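The Pinto is Getting a Sequel Marathon and I Have Already Claimed My Seat

Okay, so I have been sitting on this for a whole week and I'm finally allowed to type it out: the Pinto, my favorite creaky little movie house in Flondale, is bringing back all four Stukbridge movies in November. On the big screen! In order! With an intermission long enough to eat real food!

If you missed Stukbridge the first time (and going by the ticket sales, most of you did), it's the haunted toll bridge series that started out as a scrappy little ghost comedy and got stranger with every installment. The first one I saw as a kid at a sleepover, on a tape that had been recorded over somebody's cousin's graduation, so for years I thought the marching band was part of the plot. I love these movies. I even love the third one, where the bridge gets moved to the desert and half the cast is replaced, and I will take that fight with anyone who wants it.

The marathon kicks off at 10 in the morning and the theater says it should wrap up a little before 8 at night. There are 211 seats in the main auditorium, and when I checked last night the two front rows were the only ones that still looked wide open. Tickets are $16 for the whole day, or $13 if you already have a Pinto membership card. There's no single-movie ticket, which I know is going to annoy the people who only want to see the second one. Stick around for the others, though. The fourth has a ferry chase that I still think about when I can't sleep.

Now for the bigger news, at least for people like me who have been whining about this online forever. Plelotell, the company that picked up the rights to the series last spring, is showing its cleaned-up version of the original. Plelotell put a note on its site saying the job covered 3,686 separate shots, with the color redone from the camera negative and the sound rebuilt from the old stereo mix. I'm a little nervous, I'll admit it. The muddy green fog is a huge part of why that movie works on me, and I've seen enough restorations where the night scenes come back looking like a dentist's office. But the short clip they posted (the tollbooth scene, the one with the coins) looks great. The fog is still green. The grain is still there. I watched it five times on my phone at lunch and then once more on the bus.

There's also talk of a new movie. Plelotell's note only says it is "exploring further stories," and that could mean a real script or it could mean a lunch box. I've gone back and forth on whether I even want one. The original cast is mostly retired, and the fourth movie ended the thing pretty well, with the bridge coming down and the ghost finally getting his nickel. Then again, I said all the same stuff about a reboot before this one, and I was first in line for that too.

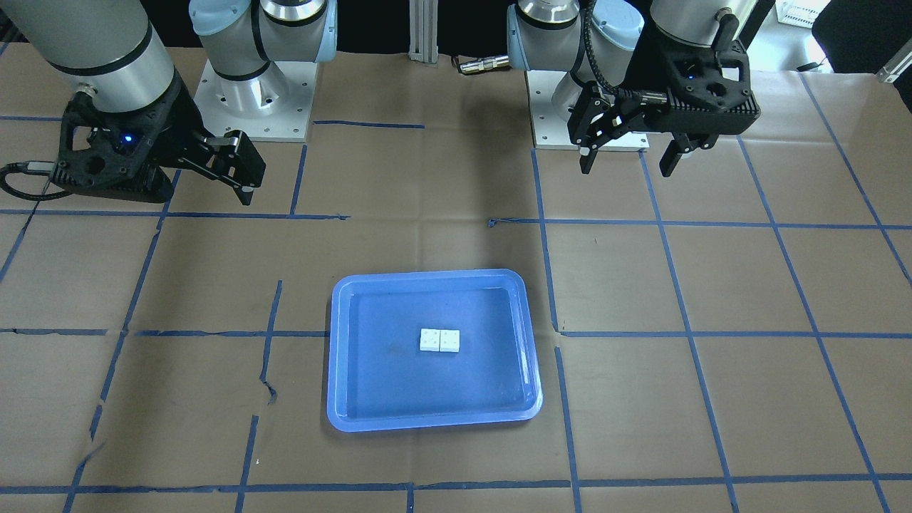
One reader wrote in to say that skipping the made-for-TV Christmas special is a crime, and that any marathon without it is only most of a marathon. I hear you! I asked at the box office, and the special is tied up with a different owner, so it's staying off the schedule for now. The same reader wants to know if the Pinto will run the first movie again on its own later in the month. No word on that yet.

Tickets are on sale at the box office window and on the Pinto's site. Doors open at 9:30, and the concession stand will have the spicy popcorn back for the day.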